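Ticket 1954: Clirkinon bench arm, taped area and rules for resetting blocks
Project: Tollari bench procedures
Category: Good practice / procedure query
Raised by: Jerome Sebastian
Assigned to: Signe Westerberg
Copied: Aileen Lagman, Jericho Padilla
Status: Closed, procedure changed

Summary

The written procedure for the small arm bench (version 16) contradicts itself on three points. It doesn't say who may put a hand inside the arm's reach during a session, it gives two different positions for the clear box, and it doesn't say what counts as a correct starting layout for the blocks. People are working from habit and the session notes can't be compared. I'd like a ruling on each before the next set of sessions.

Jerome Sebastian, first entry

Section 4 says the box must be "on the mark". Section 7 says the box must be "at the mark, with the edge of the tape showing on all sides". Jericho has been reading the first one as meaning that any part of the box can touch the tape. I have been reading the second one. Both of us signed off sessions in November, so there are records under both readings.

Setup as we have it on the bench:

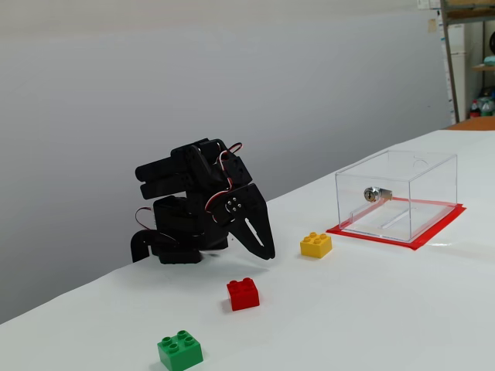 Bench layout: arm, three blocks, clear box on the red mark.

On blocks, section 5 says "place the blocks in front of the arm with space between them". It gives no distance, no order of colours and no angle. If the layout is meant to vary, the procedure should say so. If it is meant to be fixed, we need marks on the table for the blocks as well.

On hands, section 2 says "keep clear while the arm is moving". It doesn't say whether you can reach in when the arm has paused. The Qaisi controller can hold a pause and then carry on by itself when the queue clears. An arm that isn't moving may still be live.

Jericho Padilla

Agree on the hands point. I had this with session 118. The arm stopped above the table, I took it as finished and went to straighten a block, and the arm started its next move while my hand was on the table. It didn't touch me. I pressed stop and wrote it in the notes but didn't raise a ticket, and I should have.

For the box, I've always lined up the near edge by eye. I don't mind which reading we use.

Signe Westerberg

Thanks both. Jericho, please enter the session 118 event as a near miss under your own name, even this late. The form is in the shared folder.

I checked the controller log for that session. The Qaisi was in "hold", waiting for a job that was still loading. The bench lamp stays green in hold and in idle, so there was no way to tell the difference from where you sit. That is a fault in the way we set up the lamp, and I'm treating it as part of this ticket.

Steps taken so far:

Lamp changed so that hold shows amber and idle shows green. Tested from cold and after a stop. Correct both times.
Automatic restart from hold switched off. The operator now has to press continue.
Controller restarted and settings read back. Both changes kept.

Please don't treat the lamp as permission to reach in. The rule will be stop button first, then hands. I'll write that up with Aileen.

Jerome Sebastian

Tried the new lamp settings this morning. Amber is clear enough from the chair, less so if you are standing to the left. Continue works. No restart without it.

Could we also have a rule for when the arm is holding something? If you press stop with the jaws closed the block stays held, but I don't know whether that is by design or luck.

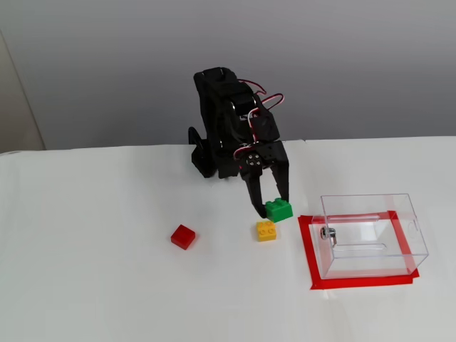

Stopping with a load is not covered anywhere in version 16, and Jerome is right to ask. On this arm the servos keep power after a normal stop, so the jaws stay closed by design. After an emergency stop they lose power and whatever is held can drop. With a drop as short as the one from the green block to the yellow block beneath it, nobody is going to be hurt, but the same procedure gets copied for the bigger bench, where the parts are heavier. The rule should therefore be the same on both. After a normal stop, leave the held part alone and use the release command. After an emergency stop, wait until the arm has settled, then clear the table by hand before powering up again. (Signe)

Aileen Lagman

I've read the thread and spoken to Consolacion Mangubat, who owns the Aka bench and will be bound by the same text. Decisions on the original points:

1. Box position. Section 7 reading stands. Tape must show on all sides of the box. Section 4 will be reworded to match. Sessions signed off under the other reading stay valid but get a note.

2. Blocks. The layout is meant to vary. Blocks go inside the arm's reach and outside the tape, studs up where they have studs, none touching another at the start. Angle and order are free. Record the starting order in the notes, left to right as seen from the chair.
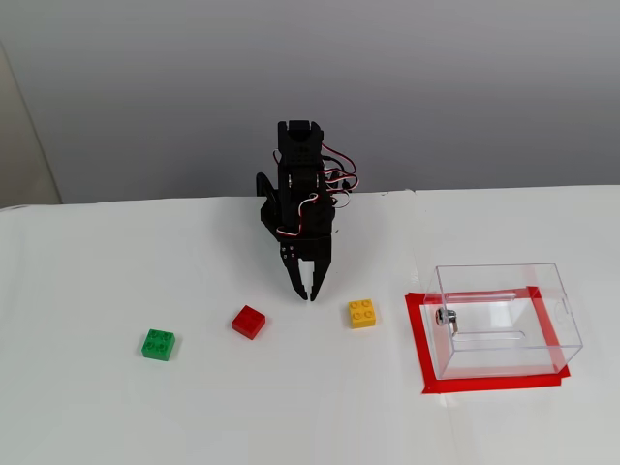
3. Hands. No reaching in unless stop has been pressed by the person reaching. Someone else saying it is stopped does not count. This applies in hold, in idle and between sessions if the controller is powered.

I'd also like the sessions run with 2 people present until everyone has signed the new version. One runs the controller, one handles the blocks. The one handling the blocks presses stop.

Consolacion Mangubat

Fine with all of that for Aka. One question on point 2. "Inside the arm's reach" is hard to judge by looking. Could we give people a way to check?

Signe Westerberg

Yes. There is a slow sweep in the controller menu under Service, which takes the gripper round the edge of its reach well above the table. Run it once with the table clear when you set up the bench and put pencil ticks where it passes. Don't run it with blocks out. I'll add it as section 3a.

Jericho Padilla

Near miss form is in. I've also put the notes on my November sessions saying which reading of the box rule I used. There were two where I couldn't tell from what I'd written, so I've marked them "position not confirmed".

Jerome Sebastian

Mine are done as well. I had the box position written down for all of them.

Signe Westerberg

Version 17 issued 29 December 2022. Changes: sections 2, 4 and 5 reworded, 3a added, new section 8 on stopping with a load. Lamp colours are on the inside cover. Old copies at the bench to be removed and binned by whoever signs the new one first.

Left open under a separate ticket: amber lamp hard to see from the left of the bench. Jerome to try the lamp on the taller bracket.

Closed.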